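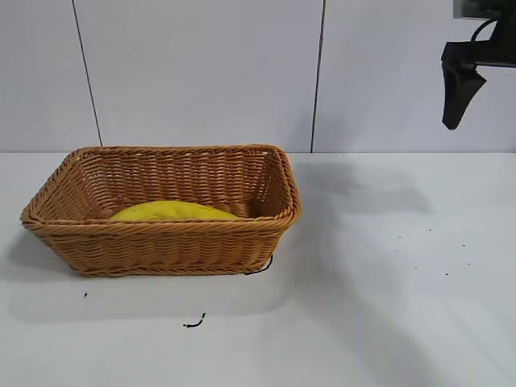

Ein Korb aus Kunststoffgeflecht gehört zu den dankbarsten Helfern im Haushalt, und trotzdem bekommt er meistens weniger Pflege als jeder Topflappen. Wir möchten Ihnen in diesem Abschnitt deshalb in aller Ruhe zeigen, wie Sie Ihren Gernley-Korb reinigen, prüfen und wieder an seinen Platz stellen, damit Sie viele Jahre Freude an ihm haben. Arbeiten Sie am besten auf einer glatten, weißen Tischplatte: Die dunklen Krümel rechts neben dem Korb fallen darauf sofort ins Auge, ebenso das kleine schwarze Häkchen davor, und auf einer gemusterten Tischdecke hätten Sie beides vermutlich erst beim Abräumen entdeckt. Ob noch etwas im Korb liegt, merkt man von vorn übrigens nicht immer gleich. Bei unserem schaut nur die gelbe Kuppe über den Rand. Werfen Sie also bitte immer einen Blick von oben hinein, bevor Sie ihn umdrehen.

4. Pflege und Einrichten des Korbs

4.1 Was Sie bereitlegen sollten

Eine weiche Bürste (eine ausgediente Zahnbürste tut es wunderbar), zwei Baumwolltücher, eine Schüssel mit lauwarmem Wasser und ein paar Tropfen mildes Spülmittel. Für die Einlage brauchen Sie außerdem eine Schere und ein Stück Stoff oder Filz. Unsere Kollegin Pushpa Pant schwört auf alte Geschirrtücher, und wir haben ihr nach einigem Probieren recht geben müssen: Sie sind griffig, lassen sich gut falten und gehen bei 60 Grad in die Maschine.

4.2 Den Korb leeren und ausbürsten

1. Nehmen Sie den Inhalt heraus und legen Sie ihn beiseite, nach Möglichkeit nicht auf dieselbe Fläche, auf der Sie gleich bürsten.

2. Heben Sie den Korb mit beiden Händen an den Längsseiten an und drehen Sie ihn um. Klopfen Sie mit der flachen Hand auf den Boden. Zwei oder drei kräftige Klapse genügen, Sie dürfen da ruhig etwas beherzter sein, als man sich zunächst traut.

3. Bürsten Sie die Innenwände immer entlang der Flechtreihen, also waagerecht. Quer gebürstet schieben Sie den Schmutz nur tiefer in die Zwischenräume.

4. Gehen Sie zuletzt einmal rund um den gedrehten Rand. In den Windungen sammelt sich erfahrungsgemäß der meiste Staub, besonders an den Ecken, wo der Rand seinen Bogen macht.

5. Wischen Sie die Tischplatte ab, bevor Sie den Korb wieder hinstellen.

Hinweis: Der Staubsauger ist erlaubt, aber bitte nur mit Möbelpinsel und auf kleiner Stufe.

4.3 Feucht abwischen

1. Tauchen Sie ein Tuch in das Spülwasser und wringen Sie es gründlich aus.

2. Wischen Sie zuerst innen, dann außen, dann den Boden.

3. Nehmen Sie mit dem zweiten, nur mit klarem Wasser angefeuchteten Tuch die Seifenreste ab.

4. Lassen Sie den Korb kopfüber trocknen, am besten über Nacht, mit etwas Luft darunter. Ein Kuchengitter ist dafür ideal.

Achtung: Stellen Sie den Korb zum Trocknen niemals auf einen Heizkörper, vor den Kaminofen oder in den Backofen (die Frage kommt tatsächlich, und wir beantworten sie gern immer wieder mit Nein). Das Kunststoffgeflecht wird bei Hitze weich, und die nach oben leicht ausgestellten Seiten finden danach nicht mehr in ihre Form zurück.

4.4 Geflecht und Unterseite prüfen

Ein Korb, der täglich über den Tisch geschoben wird, nutzt sich an der Unterseite am stärksten ab. Nehmen Sie sich deshalb nach jeder Reinigung noch einen Augenblick Zeit.

1. Fahren Sie mit den Fingerspitzen langsam über die Innenwände und den Rand. Es sollte nirgends piksen.

2. Schauen Sie am Boden nach, ob etwas hervorsteht oder sich verfangen hat. Fäden, Drahtstückchen und Haare setzen sich dort gern fest. Was lose ist, ziehen Sie vorsichtig heraus.

3. Löst sich ein Flechtstrang, so ziehen Sie bitte nicht daran. Schieben Sie das Ende mit einer stumpfen Stopfnadel unter den nächsten Querstrang zurück.

4. Ist ein Strang gebrochen, schneiden Sie die scharfe Spitze knapp ab und sichern die Stelle mit einem Tropfen Kunststoffkleber.

Vorsicht: Kleine abgebrochene Teile gehören nicht in Kinderhände. Sammeln Sie alles vom Tisch auf, auch das, was nur wie ein Krümel aussieht.

4.5 Einlage zuschneiden und Korb befüllen

1. Stellen Sie den Korb auf den Stoff und zeichnen Sie den Umriss des Bodens nach. Nehmen Sie wirklich den Boden als Maß, denn oben am Rand ist der Korb weiter, und die Einlage würde sich sonst wellen.

2. Schneiden Sie die Einlage 5 mm innerhalb der Linie aus und legen Sie sie lose ein. Kleben ist nicht nötig.

3. Legen Sie Schweres nach unten und in die Mitte. Einzelne Gegenstände sollten 800 g nicht überschreiten, die gesamte Füllung 2000 g.

4. Weiche Sachen, etwa Plüschtiere oder Spielobst aus Stoff, dürfen gern obenauf und auch ein wenig über den Rand schauen.

Für Obst und Gemüse empfehlen wir eine abwaschbare Einlage. Rawiri Whitcombe aus unserer Werkstatt hat seinen Küchenkorb einen ganzen Sommer lang ohne benutzt und danach eine halbe Stunde lang Pfirsichsaft aus den Ritzen gebürstet.

Hinweis: Tragen Sie den gefüllten Korb immer von unten. Der Rand ist stabil, aber nicht als Griff gedacht.

Ersatzstränge in Hellbraun führt der Kundendienst unter der Bestellnummer 175. Legen Sie Ihrer Anfrage bitte ein kurzes Stück des alten Strangs bei, damit wir den Farbton vergleichen können.

Zuletzt aktualisiert: Januar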